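Kitchen tidiers wanted for a home organizing study

Hi! I'm Guilan Xue, and together with Muchen Gu I run Unevard, a small project looking at how people put kitchens in order. We're getting ready for our next round at the Clendska test kitchen and we need 22 people who are happy to come in and sort out somebody else's countertop.

You don't have to be neat. Some of my favorite people from the February round told me they keep forks in a coffee can at home, and they were great. We want to see where you'd put things, what you'd pick up first and what you'd leave out because you use it every day. There's no right answer hiding anywhere, so please don't go home and practice!

The counters are pretty full when you walk in. Expect the usual stuff — steel bowls, a fork, tongs with orange silicone tips, a yellow citrus juicer, a cutting board, a mug, a couple of tall bottles and something that looks like bread in a brown paper bag. Where does the juicer go? People get surprisingly heated over that one (Muchen and I still don't agree).
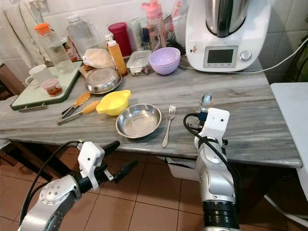 What you'd be doing

You'll tidy six counters in one visit, with a snack break halfway through. After each one we sit down with you and chat about your choices for a few minutes. The whole visit takes about 305 minutes, lunch included. It's a long one, I know, but there's a comfy couch and the coffee is good.

Who can join

Anyone 23 or older who cooks at home at least now and then. You'll be on your feet for a good part of the visit, so wear shoes you like. If you need a stool or a lower counter, tell us when you sign up and we'll set one up for you.

What you get

A Trirkar grocery gift card, lunch and your parking paid.

How to sign up

Send a short note to Muchen through the Unevard contact page by 10/4/23. Tell us your name, which mornings you're free and who usually does the dishes at your place. One of us will write back with the available times and directions to the side entrance.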